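Skekeo Bench Guide
Section 4. Preparing the red end caps

Read this section before you fit any cap on the rods. It takes only a few minutes, and it saves searching on the floor later. Have one bowl ready for the small red caps and keep the rods in their box for now. 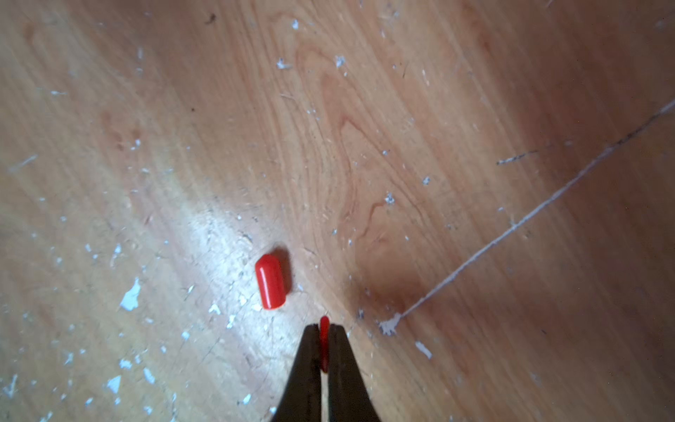
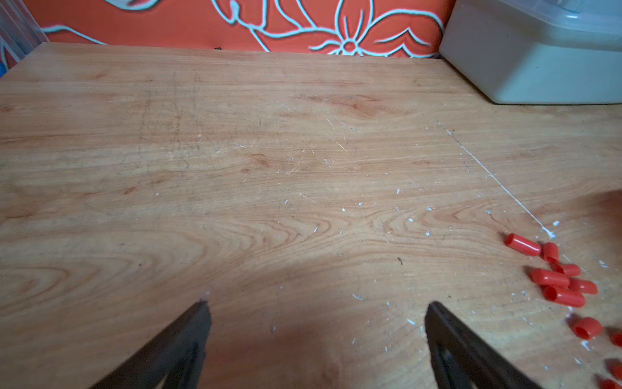
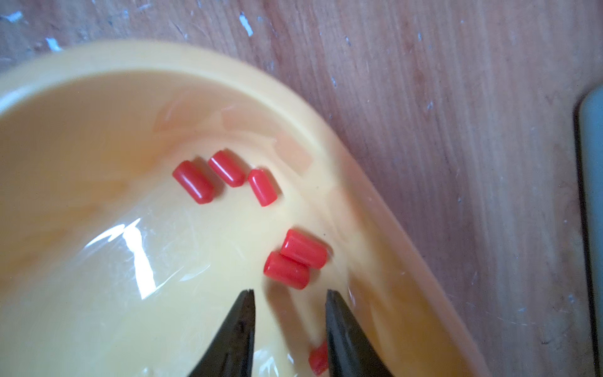
1. Wipe the work surface with a dry cloth. Old wood can leave small flecks inside a cap, and then the cap does not go fully down.

2. Open the bag over the surface, slowly. The caps are round and they roll.

3. Take the caps one by one and look into the open end. Put aside any cap which is split or pressed flat.

4. Place the good caps in the bowl. Use a wide bowl with low sides — from a deep jar it is difficult to take them out again.

5. Check the bag a last time. A cap likes to stay in the corner.

Note: For the Kendon rod, 300 mm, the same caps are used. For the Barbosa rod please order part 544.

Caution: Small parts. Keep them away from children under three years and from pets.

Caution: Do not warm the caps to make them softer. If a cap is tight, turn it gently while you push.

Missing caps can be requested from our Jondport shop, part 494. Please write to Kátia Frota and tell the colour.

Text revised 2018-08-08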